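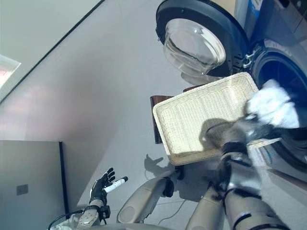

最近私信里问得最多的几个问题,我干脆写在一起,省得每次翻聊天记录。先说一句,我只是《Grendton》这套桌游的老玩家,顺手在店里带带新手局,规则书和我说的有出入的时候,听规则书的!

更新于2022年3月11日

## 完全没玩过桌面战棋,能来吗?

能啊,我带的局里一多半都是第一次摸模型的人。你只要会掷骰子、会用卷尺就行。第一局我一般让大家每边只上三个模型,跑两个回合熟悉移动和射击,然后再开正式的剧本。

## 一局要打多久?

小局(每边30点)一个晚上能打两盘,中间还够吃碗面。50点的标准局就慢一些,尤其是两边都爱琢磨站位的时候。我自己就是那种量三遍距离还不肯动的人,对面催我也没用……

## 到底选哪个阵营好?

这个真没标准答案,看你喜欢什么样的打法:

- **Hellström家族**:重甲,走得慢,站住一个点就很难被赶走。失误了也不会马上崩,我最推荐新手从它开始。
- **Lutach游荡者**:跑得飞快,皮也薄得要命,打赢了特别爽,打输了往往第二回合就没人了。
- **沼地教团**:法术多,要记的东西也多,建议打过几局再碰。

如果你看中了某个模型的造型,那就选它吧!涂一个自己不喜欢的模型可太痛苦了。

## 规则书要买吗?

头一两局不用,我桌上有公用的。打算长期玩的话还是买一本,剧本部分和战役规则都在后半本,光看速查表是看不到的。另外二版和一版的冲锋规则不一样,收二手的朋友看清楚封面再付钱。

## 模型必须上色吗?

平时约局不用,灰模、底漆色都行,我也不会笑你(我自己还有一整队Lutach喷完底漆就放着没动)。比赛要求至少三种颜色加底座处理,这是赛事规则里写的,我改不了。

## 可以用别家的模型代替吗?

可以,底座尺寸要对,武器也得让对手一眼认得出来。拿长矛的就别说他是弓手了,打到第三回合大家都会记混。开局前跟对面打声招呼,基本没人介意。

## 冲锋的时候骰子没掷够距离,模型怎么办?

按二版规则,往目标方向移动掷出距离的一半,向上取整,然后这个模型本回合就不能再行动了。很多人会忘记后半句,包括我。还有一点,冲锋失败不算“接战”,所以对手照样可以朝你射击,躲不躲得掉就看你停在哪儿了,冲之前最好先想一下半路有没有掩体。

## 掩体到底怎么算?

从射手的底座边缘拉直线到目标底座,中间碰到地形就算有掩体,目标防御加一。树林比较特别,双方都在同一片林子里时不算。遇到实在说不清的角度,掷个骰子决定,别为这个吵十分钟。

## 战役联赛是怎么回事?

二月那一季刚打完,冠军是Lovisa Rønning,用的还是大家都说太弱的沼地教团,我最后一轮被她的雾墙困得一步都走不动,服气。联赛里你的队伍会受伤、升级、攒金币,每人开局400金币招人,具体怎么花随你。我的建议是先留一点别花光,第一轮打完总会有人躺下,到时候没钱请医生就只能带着残队硬上。

## 中途缺席会被踢出联赛吗?

不会。缺一轮给你的队伍记一笔最低收入,下一轮正常配对。连着缺两轮的话跟我说一声就好,我把你先挪到候补,想回来随时回来。

## 用不用手机记队伍?

我用Zekix,能存队伍表,也会自动算点数。不过它里面有19张装备卡的文字还是旧版,碰到了以纸质卡为准。爱用纸笔的也完全没问题,我桌上有空白表格可以拿。

## 小朋友能玩吗?

认字、坐得住就能玩,规则可以删掉士气那一章,流程会顺很多。涂模型要用刻刀和胶水,这部分请家长陪着。

## 我有个问题这里没写

直接在页面下面留言,或者来店里的时候抓住我问。规则类的问题麻烦写清楚是哪一版、哪个剧本,不然我得来回问你好几遍。战役存档的问题我回得慢一点,要回家翻本子才查得到。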